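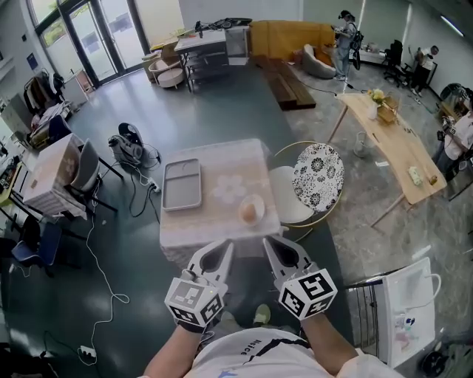

7 min read

November | By A. Akbulut

My mother's bowling bag was still in the boot of my car when I signed up for the open mic at the Tretden Hotel. It had been there since the week of the funeral. I'd promised to take it to the club in Ladley and give the balls to whoever could use them, and every time I braked I heard them roll across the floor and hit the side.

The sign-up sheet was on a clipboard next to the till. I wrote my name under two others and the woman behind the bar asked if I'd done it before.

"Once," I said. "Eleven years ago."

"How'd it go?"

"I'm an accountant."

She laughed, so I wrote that down on my hand.

You got three minutes. There was a red bulb on the back wall that came on when you had thirty seconds left, and if you kept going past that they turned up the music. I had two pages of material. One page was about tax and the other was about my divorce, and I had practised both in the shower until I could do them without moving my face very much. There was nothing in either page about my mother. I had decided that on the drive over. People come out for a schnitzel and a beer and they don't need it.

The first man up played the ukulele. The second was a uni student who did impressions of his housemates, which nobody else in the room had met. His housemates were at the front table and they loved it. Then the host read out my name, got it nearly right, and I walked up between the tables with my notes folded in my back pocket.

The microphone was set for a taller person. I didn't know how to loosen the stand, so I stood on my toes.

I did the tax page. I did the one about the client who claimed his dog as a security guard, and the one about the shoebox of receipts with the shoes still in it. There was some laughing from the left side of the room. The right side was waiting on their meals. I got to the end of the page and looked for the start of the divorce page, in my head, where it had been all week, and it was gone.

I've since heard that when this happens you should ask somebody where they're from. I didn't know that then.

"My mother died in August," I said.

You could hear the fridge behind the bar. A man who had been about to lift his glass left it where it was.

"She had a raffle ticket," I said. "The bowls club raffle. She bought the same number every year, 2104, and she never won. Then the week after the funeral I got a phone call, and they said, is Mum there, and I said no, and they said, well, can you tell her she's won the meat tray."

Someone on the right side made a noise. It was a short one, through the nose.

"I said, she's passed away. And the woman said, oh, I'm so sorry. And then she waited a bit. And then she said, only it won't keep."

They laughed then, most of them. It came up from the back of the room and arrived at the front a second late. I came down off my toes.

"So I went and got it," I said. "I had to sign for it. There was a box on the form that said relationship to winner."

That got less. The red bulb came on. I thought about the divorce page again and it was still gone, so I told them about the freezer. My mother had a chest freezer in the laundry and it was already full, because she had cooked ahead. She'd been sick for months and she had cooked ahead, and labelled it all, and the labels had dates on them for when I was supposed to eat it. I'd opened the lid with the meat tray on my hip and there was no room. So I stood there in her laundry and ate a year-end lasagne in September, cold, with a serving spoon, to make space for the chops.

I don't know if that was a joke. I said it the way I'd say one. A woman near the front put her hand over her mouth, and her husband laughed so hard he had to turn his chair around. Then the music came up and I said thank you and knocked the stand with my elbow on the way off.

The host said, "Give it up for the accountant," and they did.

I sat at the bar. The woman there put a lemon squash in front of me and wouldn't take any money for it. She asked if it was true and I said most of it. She asked which bit wasn't.

"It wasn't a lasagne," I said. "It was a tuna mornay."

"Lasagne's better," she said.

"I thought so."

The ukulele man came over and shook my hand. He'd lost his father two years before, he said, and he'd tried to write a song about it, but all the words that rhymed with Dad were no good. He wanted to know whether I was coming back next month. I told him I'd have to see, it was a busy time for quarterly statements. He wrote his number on a coaster for me anyway. I still have it somewhere.

I stayed for the rest of the acts, which took until half past ten. One of them was very good. She had a bit about a job interview that I've tried to retell to people at work and can't get right. I watched how she held the microphone, and how she took it off the stand first and put the stand behind her. It seemed obvious once I'd seen it done.

It was raining when I came out. I sat in the car with the engine off and took the notes out of my back pocket, and the divorce page was right there, of course, all of it, in my neat printing. I read it through under the little roof light. It wasn't bad. There was a line about the toaster I was sorry to have missed.

On the road home I took the roundabout a bit fast and the balls went across the boot - one, two, three, four - and hit the side. The club at Ladley would be dark by then. I could have gone on the weekend. I had the whole weekend free, and I knew where the place was, and there was a man there who'd already rung twice to ask after them.

I took the next corner slower. At the lights I turned my hand over to see what I'd written on it, and the rain had got to it between the pub and the car, but you could still read the first word.

Contact | © Skuketti Stories | Back to top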